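Battery swapping for electric vehicles

Reading time: 4 min

Battery swapping is a method of restoring range to an electric vehicle by removing its discharged battery pack and fitting a charged one in its place. It is an alternative to plug-in charging, in which the pack stays in the vehicle. Swapping is used mainly for scooters, three-wheelers, taxis and some lorries, and to a lesser extent for private cars.

Background

The idea is nearly as old as the electric vehicle itself. Early electric delivery vans and taxis were often run from depots where spent batteries could be lifted out and replaced between shifts. The practice faded as petrol vehicles took over, though it survived in warehouses, where forklift trucks working more than one shift commonly had a spare battery on charge.

Interest returned when lithium-ion packs made longer journeys possible but charging remained slow. Several firms tried to set up swapping networks for private cars, and a number of them closed after building only a few stations. Later schemes have mostly concentrated on fleets, where vehicles are alike and cover predictable distances.

Methods

Swapping systems fall into two broad groups. In manual systems the rider or driver lifts out a small pack by hand, places it in an empty slot in a cabinet and takes a charged one from another slot. This suits scooters and light three-wheelers, whose packs are small enough to carry.

In automatic systems the vehicle is driven onto a platform or beside a loading arm. Bolts or latches are released, the pack is lowered or drawn out, and a replacement is moved into position. Coolant lines, where fitted, must be closed and reopened without leaks, and the high-voltage connectors must stand up to repeated use. Lorry packs are often mounted behind the cab and lifted from above or from the side.

The exchange itself takes about as long as filling a tank with petrol. Queues can form if vehicles arrive faster than the station can recharge its stock, so the number of spare packs held on site is one of the main points of station design.

Operators

Sivico runs manual swapping cabinets for delivery scooters. Its network has 351 cabinets, most of them on petrol station forecourts and outside convenience shops. Riders pay a monthly fee and do not own the packs they use.

Plaltus operates automatic stations for taxis. A standard Plaltus station holds 40 packs and can be run by one attendant. The company leases packs separately from the vehicles, which lowers the purchase price but adds a monthly charge.

Huttunen, a maker of short-haul lorries, offers a swappable pack as an option on its port tractor. The pack weighs more than that of the plug-in version -- the difference lies mostly in the reinforced frame around the cells -- and almost 400 of these tractors have been delivered. The Flaller container terminal, the largest user, has a swapping station beside its main gate and carries out its busiest round of exchanges at the afternoon shift change.

Costs

A swapping station costs more to build than a set of rapid chargers serving the same number of vehicles. Much of the difference comes from the spare packs, which must be bought before the station earns anything. Against this, packs can be charged slowly overnight on cheaper electricity, and the grid connection can be smaller than rapid charging would need.

For the vehicle owner, leasing removes the risk of paying for a worn-out battery. It also means that the cost of running the vehicle depends partly on the operator's prices. Plaltus leases run for 5 years and cannot be moved to another operator.

Battery life and ownership

Slow charging at a steady temperature is generally easier on cells than frequent rapid charging, and packs held at a station can be tested each time they come in. Those that have lost too much capacity are withdrawn and may be used for stationary storage -- either at the station itself or elsewhere.

Shared packs raise questions of their own. A driver may hand in a fairly new pack and receive an older one with less range. Operators usually deal with this by setting a minimum capacity, or by charging for energy supplied instead of for each exchange. Responsibility for damage is normally set out in the lease.

Standardisation

Packs differ between makers in size, voltage, fixing points and software, and a station built for one model can seldom serve another. Groups of scooter makers have agreed common pack designs in some markets. Progress has been slower with cars, where the pack often forms part of the body structure and makers are reluctant to give up control over its shape.

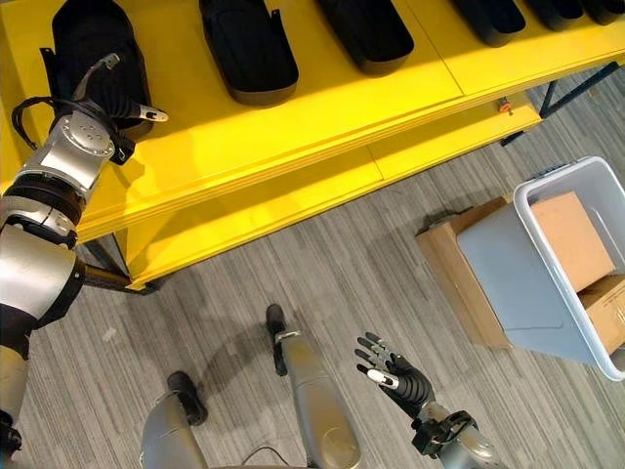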